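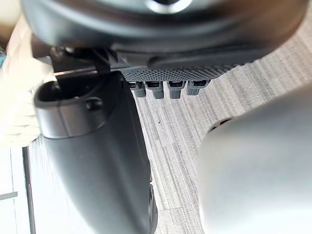 Budumstead Cable Tray, Long

Under-desk cable storage for people who have looked under their desk

In stock. Ships from our Lukier warehouse.

Sooner or later you drop a pen, crawl after it, and meet the thing that lives down there. It has a power strip for a heart. It has a phone charger from two phones ago. It has your left shoelace. The Budumstead is a steel tray that screws to the underside of your desk and holds all of that up where your feet can't reach it.

It won't make you a tidy person. We sold a version in February with the word "transform" on the box and we've had a talk with ourselves.

What you get

One tray, powder-coated steel, open at both ends
Two mounting brackets
Wood screws, plus a couple of spares for the ones that roll under the radiator
Reusable fabric ties
A paper drilling template, which you will throw out with the packaging and then email us about (the PDF is under Downloads)

Size and load

Length: 30 inches
Depth: 5 inches
Rated load: 20 pounds, spread along the tray
Fits desktops at least three quarters of an inch thick
Colors: black, white, and a green that Samina Chaudhry in our design office fought for and that outsells the white

Twenty pounds is a power strip, a laptop brick, a monitor brick, a small dock and the usual spaghetti. Please don't put a desktop computer in it. A customer did, sent us a photo of the result, and asked whether the floor was covered under warranty. It was not.

Fitting it

Unplug everything first. Clear the desk, flip it if you can, and tape the template down a hand's width from the back edge. Drill pilot holes, shallow ones. Put a flag of tape on the drill bit so you know when to stop; the alternative is a view of the ceiling through your desktop. Screw the brackets on, hook the tray in, and push until both ends click.

If you can't flip the desk, you'll be working on your back with sawdust coming down. Wear glasses. Borrow a second person to hold the tray and offer opinions.

Glass desks: no. Standing desks: yes, but leave enough slack in the cord to the wall for the full height, then raise the desk slowly the first time and listen.

Questions we get

Can I mount it with adhesive strips?
You can mount it with anything for an afternoon. We only stand behind the screws.

Does it fit the older Trovard frame?
Yes, except where the crossbar runs down the middle. On those, set the tray four inches farther back or buy the Short.

Will my cat sleep in it?
The open ends were a mistake in this respect. Yes.

Reviews

"Took me longer to untangle the cables than to put up the tray. Found an ethernet cord that wasn't connected to anything at either end." Kausar Rizvi

"Sturdy. Template was fine. The spare screws are already gone and I only dropped one." Amna Soomro

"Four stars. My sister has the green and won't stop bringing it up." Fouzia Durrani

Shipping and returns

Free shipping on orders over $200, which is a lot of cable tray, so most people split an order with the office. Returns are accepted while the tray is unscratched and has all its hardware. Trays that have held a cat are considered used.

Goes with: Budumstead Short, Siddiqui clamp-on headphone hook, fabric ties (refill pack)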